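Sorting the Bricks: Your Questions

I get a lot of email about the brick sorting pages, much more than I get about anything else on this site, so I've pulled the ones that keep coming back into one place. If yours isn't answered, write to me and I'll add it when I next sit down to this (usually a Tuesday, after dinner).

Do you sort by color or by shape?

Color first, and then shape if a color gets too big to dig through. I know the serious builders do it the other way, and they have a point! Finding one small black piece in a pile of black pieces is miserable. But my kids ask for "the orange ones," they never ask for a 2x4, and a system has to match what people in the house say out loud. Once a color fills its tub past the point where you can stir it with one hand, I split it into bricks, plates and oddballs.

How many colors do you start with?

Three. Please, just three. The first time I tried this I dumped everything we owned onto the living room rug and set out 9 bowls, one for each color I could name, and by bedtime I had nine half-done bowls and a rug you couldn't cross in socks. Now I take a couple of handfuls out of the big bag, pick three colors, and anything else goes straight back in the bag for another day.

What do you use for containers?

Whatever is in the kitchen, pretty much. People expect me to say drawers with little labels, and I did own a set like that once, a Gemano cabinet with 39 tiny drawers. It looked wonderful on the wall. But each drawer held so little that I was forever stuffing and jamming, and small fingers pulled them all the way out and onto the floor. I sold it and went back to open tubs and bowls.

What I look for is a wide mouth, a smooth inside and sides low enough for a child to see over. Rounded corners are nicer than square ones – little flat pieces get wedged in a square corner and you end up picking at them with a fingernail. I do like the tubs to look different from each other, too. If one's dark and one's white and one's a funny shape, you stop thinking about which is which.

Where do you do the sorting?

On a counter, standing up. I did it on the floor for years and my knees have opinions about that. A hard, smooth counter lets you slide pieces along with the side of your hand, and a tub doesn't tip the way it does on carpet. The one drawback is a busy pattern. On gray and white marbling the gray and white bricks pretty much vanish, so if you've got a counter like that, start with the bright colors and do the grays on a plain tray.
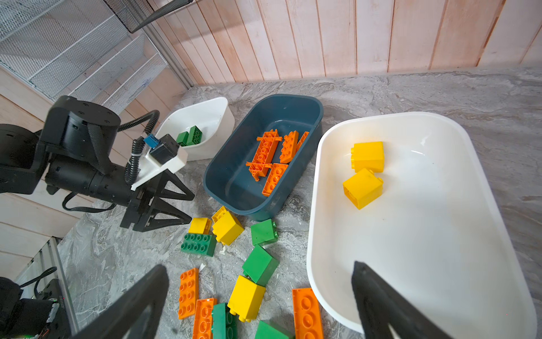
Green in the little bowl, orange in the teal tub, yellow in the big white one.

Why does one color get a huge tub and another gets a tiny bowl?

Guesswork, mostly. I put out the sizes I have and swap them around once I can see how a color is going. It takes ten seconds to tip a bowl of greens into something roomier, so I don't agonize over it. I will say that a big tub with hardly anything in it is a lot more pleasant to work with than a small one that's overflowing. You can toss pieces in without aiming!

Where do odd pieces go, like fences, lattices and frames?

In with their color to begin with. An orange lattice piece is orange, so it goes with the orange bricks, and I don't let myself think about it any harder than that on the first pass. If I stop to wonder what a thing is for, I'm done for the night, because the next thing I know I'm building a gate.

Later on they do get a place of their own. Frames take up a silly amount of room for what they are, and the crossbars hook onto each other, so when I've collected enough I lay them flat in a shallow box. Ayuba Nyarko wrote in to tell me he threads his onto a shoelace and hangs the whole bunch from a hook. I've tried it and I like it, though getting one off the middle is a nuisance.

Should I take stuck bricks apart before I sort?

Depends on the color. Two yellows stuck together can go in as they are, and somebody will pull them apart someday. A yellow stuck to a green has to be split, or it'll get thrown from tub to tub forever. I keep a separator tool next to me and do those as I come to them. Please don't use your teeth. I have, and you can see it on a couple of the bricks.

What about other brands? Mine are all mixed together.

So are mine. We've got a good lot of Ludari blocks that came in a yard sale bag, and they do fit on the others, but the grip is looser and anything tall made with them leans. I used to weed them out one by one and I've quit doing that. The exception is anything chunky for toddlers, which goes in its own bag before we even start.

Do you wash them first?

If they're secondhand, yes. Warm water, a squirt of dish soap, a mesh laundry bag, and swish it around in the sink. Keep the water no hotter than you'd like for your own hands. Stickered pieces and anything with a motor or a light stay out of the water completely. Then spread everything on a towel, studs down, overnight. It takes longer than you'd think for the insides to dry, and wet bricks put away in a lidded tub will smell like an old sponge.

How long does this take?

I set a timer for almost 39 minutes, which sounds ridiculous, but that's one side of the Kushnir record my husband likes plus the time it takes him to get up and turn it over. When it stops, I stop. A child will last maybe seven minutes, and a child who's allowed to choose the color might go longer. Samer Smadi asked whether his four-year-old was too young to help and I told him no, but give her one color and one bowl and don't correct her much.

Where does it all go when you're finished?

The tubs go on an open shelf, low down, without lids. I've tried lids. The lids get lost and then the tubs get stacked anyway, straight onto the bricks. Wire shelving works well as long as the gaps are narrower than the tub bottoms. If yours aren't, lay a sheet of cardboard over the wires and trim it to fit.

Do you have a printable for the tub labels?

I do! It's called the Flirero sheet, after the font, and there's a color version and a plain one your kids can crayon in themselves. Tape a real brick next to the label if they aren't reading yet. The one thing missing is a label for purple. I keep meaning to add it.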